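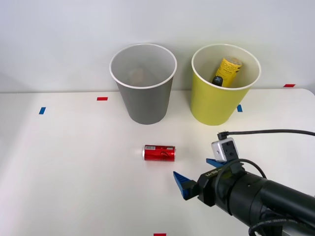 Kapitel 7
Sortieren: Wohin gehört was?

Eine leere Getränkedose in der Hand, zwei Behälter vor sich – und schon steckt man mitten in einer der spannendsten Fragen der Alltagstechnik! Denn Sortieren klingt nach Kinderspiel, und in gewisser Weise ist es das auch: Schon Kleinkinder legen Klötze zu Klötzen und Löffel zu Löffeln. Wer aber einmal versucht hat, einer anderen Person schriftlich zu erklären, nach welcher Regel die eigene Küchenschublade eingeräumt ist, merkt schnell, wie viel Wissen in so einer kleinen Entscheidung steckt.

In diesem Kapitel schauen wir uns an, wie Ordnungen entstehen, wie man sie aufschreibt und woran sie scheitern. Sie brauchen dafür nur einen hellen Tisch, zwei offene Behälter in verschiedenen Farben und eine Handvoll Dinge, die gerade herumliegen: Dosen, Deckel, Röhren, Verpackungen. Je bunter die Mischung, desto besser!

7.1 Merkmal und Klasse

Jedes Sortieren beginnt mit einem Merkmal. Das kann die Farbe sein, die Form, das Material, das Gewicht oder der Zweck eines Gegenstands. Eine rote Limonadendose lässt sich mit anderen roten Dingen zusammenlegen, mit anderen Zylindern, mit anderen Metallteilen oder mit anderen Getränkebehältern. Vier Merkmale, vier verschiedene Haufen, und kein einziger davon ist falsch. Erst die Aufgabe entscheidet, welches Merkmal zählt. Auf dem Wertstoffhof in Sillum ist die Farbe einer Dose völlig gleichgültig, in einer Requisitenkammer kann sie das Wichtigste überhaupt sein.

Alle Gegenstände, die bei einem Merkmal denselben Wert haben, bilden eine Klasse. Ein Behälter ist dann nichts weiter als der Ort, an dem eine Klasse wohnt. Wird der Behälter selbst gefärbt oder beschriftet, trägt er die Regel gleich mit sich herum – ein wunderbar einfacher Trick, auf den wir in Abschnitt 7.4 zurückkommen.

7.2 Der Grenzfall

Richtig interessant wird es bei den Dingen, die sich sträuben. Eine Pappröhre mit Metallboden und Kunststoffdeckel gehört nach Material in drei Klassen zugleich. Ein winziger Deckel rutscht neben eine große Röhre und wird beim Leeren übersehen. Eine liegende Dose rollt vom Tisch, bevor man sich entschieden hat.

Die Versandfirma Kutport, deren Lager uns in diesem Buch noch öfter begegnet, führte für solche Fälle eine eigene Liste. Nach einem Jahr standen darauf 653 Artikel, bei einem Sortiment von rund 3.000. Das hat im Lager niemanden gefreut, für uns ist es ein Glücksfall! An dieser Liste lässt sich nämlich ablesen, welche Merkmale schlecht gewählt waren und wo zwei Regeln einander widersprachen.

7.3 Feste Plätze

Neben der Frage nach dem Was steht die Frage nach dem Wo. Ein Behälter, der jeden Tag ein Stück wandert, kostet Zeit, auch wenn sein Inhalt tadellos sortiert ist. Kleben Sie deshalb vor der ersten Übung kurze Streifen farbiges Klebeband auf die Tischplatte und halten Sie im Heft fest, was jede Farbe bedeutet. Probieren Sie ruhig mehrere Anordnungen aus und achten Sie dabei auf Ihre Handwege. Linkshänder kommen hier oft zu ganz anderen Ergebnissen als Rechtshänder.

Zum Einstieg

Legen Sie 10 Gegenstände bereit. Wählen Sie ein Merkmal, schreiben Sie die Regel in einem einzigen Satz auf und geben Sie den Zettel einer Partnerin oder einem Partner. Gesprochen wird nicht. Vergleichen Sie anschließend den Inhalt beider Behälter mit Ihrer eigenen Lösung und markieren Sie jedes Stück, bei dem Sie voneinander abweichen. Verbessern Sie den Satz und wiederholen Sie den Durchgang mit neuen Gegenständen.

Heben Sie alle Fassungen Ihrer Regel auf, auch die misslungenen. In Abschnitt 7.2 werden sie gebraucht.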